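About Cindard

Hello, and welcome! Cindard is a small play library in Akthorpe, and we lend boxes of bits and pieces to nurseries, childminders, schools and anyone else with small hands to keep busy. If you've borrowed from us before, you'll know what to expect when you lift the lid. If you haven't, we're a little bit jealous, as the first box is always the best one.

How we started

Pallavi Maurya was running a toddler group in Skimberg when she noticed that the toys on the shelf were being ignored in favour of whatever was in the kitchen drawer. So she brought in the drawer! Out came the whisks, the lids, a washing-up brush and a ball of scrunched foil, and the children sat with them for most of the morning. She filled a second box for the group down the road, then one for her sister's school, and by the following February she and Omprakash Solanki had taken on the old seed merchant's on Tyagi Lane and painted our name over the door.

We now have 700 boxes out on loan or waiting on the shelves, and 23 nurseries who swap theirs with us every month.

What we lend

Every box is a mix. We like things that feel different from each other, so you'll find something smooth next to something tufty, something see-through next to something you can poke a finger into, and always a bit of shine. Colour matters to us too (Omprakash would put orange in everything if we let him), and so does shape. A long thing with a slot down the middle can be a boat, a letterbox or a garage before lunch, and the children will tell you very firmly which one it is.

We don't put instructions in. There's a card with the age the box is meant for and a list of what's inside, so you can check it all back in at the end, and the rest is up to you.

Sorting day

Boxes come home in every state you can imagine, with pine cones in them, or somebody's sock, and once a very good drawing of a horse. Everything gets tipped out, washed, dried and looked over by Mamta Bajpai, who has the sharpest eye for a split seam of anyone we know. Then it goes into the big grey bins to be mixed up again, and this is the part of the week we all try to be in for.

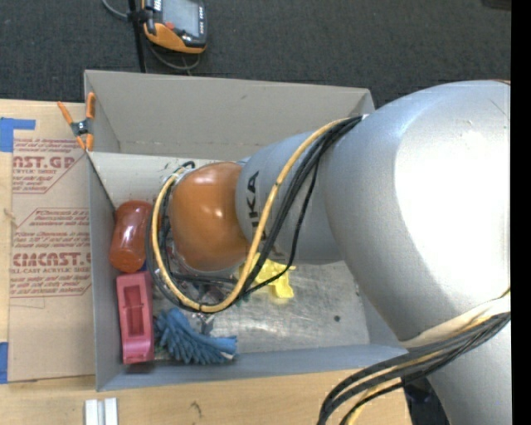

It's a lovely muddle of a job. Soft, spiky pieces get in with the hard plastic ones, bottle shapes roll to the sides, and the shiny scraps end up wherever they like. Pankaj Singhal makes up the new boxes from the mix and tries never to make the same one twice.

Joining

Membership is £50 a year for groups and schools, and you can have up to 4 boxes at a time. Families can borrow single boxes without joining. Ravindra Dwivedi does the deliveries to Skimberg and the villages, and he'll happily take your old box away on the same trip.

Come and have a rummage before you decide. The kettle is usually on, and children are very welcome to test the stock.

Page last updated Mar 29, 2021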